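Sorting out the hall bag

I put this off from October until this week. The black bag by the door had become the place where everything went when I came in, and it was so heavy that I had stopped taking it anywhere. On Wednesday evening I couldn't find my bus pass, so I tipped the lot out and started again.

I bought the bag for the allotment. It was meant to hold gloves, a flask and something to eat. Then it did a weekend at Elsa's, then swimming, and after that I never emptied it between one thing and the next. I found 4 pairs of socks in it, a torch with no batteries, seed packets I had already replaced, and a library book that had been renewed so many times I'd forgotten it was out. The loose change came to 43p. The bus pass was in the side pocket, where I had looked twice.

Most of it was easy to deal with. Socks went in the wash, paper in the recycling. The torch is in the kitchen drawer until I buy batteries for it. The seed packets are in the tin with the others, so I now have far too much beetroot and will be giving some away if anyone wants it.

Drinks things were harder. I own too many bottles and cups and they all end up near the front door. I lined them up on the draining board and kept two. One is the steel flask, which is dented but still keeps tea hot until dinner time. The other is a light plastic one for water. 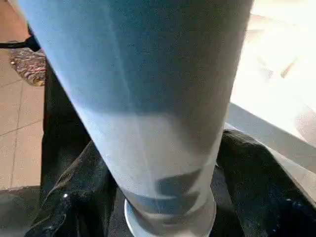 Something pale blue among the black fabric.

The black material is a nuisance to clean. It picks up every bit of fluff going, and a lint roller only gets the top layer off. I turned the bag inside out, shook it over the back step and went round the seams with an old toothbrush. There was a surprising amount of compost in the corners. I haven't put it through the machine. Vidar washed his at forty and the lining came away, and he has been carrying his lunch in a bread bag ever since.

I swept the tiles while everything was off the floor. They show less dirt than the old lino did, but the grout lines hold on to grit and need a proper scrub when the weather is better. The rug only got a shake.

What goes in the bag now is the water bottle, gloves, keys, a folded carrier and the bus pass. Anything else has to come out the same night. I've put a hook up for it behind the door, a bit too high as I was standing on the step when I marked the wall, but it will do.

The coat cupboard is next. I opened it on Thursday, saw the tent, and shut it again. If anybody local could use a two-man tent with one bent pole, leave a comment and I'll get it down for you.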